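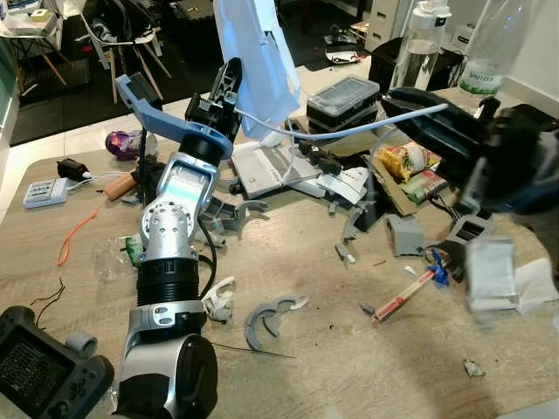 Bontu Tsegaye asked after last month's session why her guitar sounded thin on the recording when it had sounded fine in the room, and whether a different amp model would have fixed it. She had gone through most of the presets in Fonar and they all came out thin in the same way.

The amp model was probably fine. These notes go over the signal path from the guitar to the speakers, in order, and most of the trouble people have with amp software comes from the first two steps.

Session 4: Recording guitar through software amps

1. The input

A passive electric guitar puts out a weak signal with a high impedance. It needs to go into an input marked Hi-Z, Inst or with a guitar symbol. If you plug it into a line input, the input loads down the pickups and the top end goes dull. On the Mullus interfaces in the lab, input 1 is the only one with the Hi-Z switch. Input 2 is line only. Check the switch every time, as the last person may have used it for a keyboard.

Use a plain mono instrument cable. Long cables lose treble too, so take a short one if you are sitting at the desk.

2. Gain

Play as hard as you will play in the song, and turn up the input gain until the loudest hits peak near -12 dBFS. If the clip light comes on, turn down. Clipping at the converter is recorded with the part and the amp model can't undo it.

Amp models react to level just as real amps do. If the signal going in is too low, a crunch preset will sound clean and thin. This is what happened on Bontu's track. Her peaks were down near -40, and raising the input trim inside Fonar brought most of the body back. It raised the noise as well, so we recorded the part again.

3. Buffer size and latency

Latency is the delay between picking a note and hearing it. The buffer setting is the part you can control. At a sample rate of 48 kHz, a buffer of 128 samples adds a little under 3 ms in each direction. A buffer of 1024 adds over 21 ms in each direction, and most players will find that hard to play against.

Track with a small buffer. Mix with a large one. If you hear crackling while tracking, freeze or mute other plug-ins before you raise the buffer.

4. Amp and cabinet

The software treats these as separate blocks, and you should too. The amp block covers the preamp, the tone controls and the power section. The cabinet block covers the speaker and the microphone, usually as an impulse response.

With the cabinet block off, a distorted amp model sounds harsh and fizzy. If yours suddenly sounds like that, look there first. If you run Fonar and then Wolde on the same track, turn off the cabinet in one of them. Two cabinets in a row give a boxy, muffled sound.

5. EQ after the cabinet

Starting points for a rhythm part:

High-pass at 80 Hz
Small cut at 400 Hz if it sounds boxy
Small cut at 900 Hz if it honks
Low-pass at 10 kHz if there is fizz left

Listen with the bass and drums playing. A guitar that sounds full alone often has too much low end for the mix.

Hongjun Yuan asked about recording the dry signal. Yes, do it. Fonar runs as an insert on the track, so the recorded file is dry and you can change the amp later. Export both the dry and the processed file for the assignment.

Assignment

Record 17 bars of rhythm guitar over the Brimesum backing track. Turn in the dry file, the processed file and a short note listing your input gain, buffer size, amp model and cabinet. Use 24-bit WAV at 48 kHz.

Reading for next time: the handout on microphone placement, first half only.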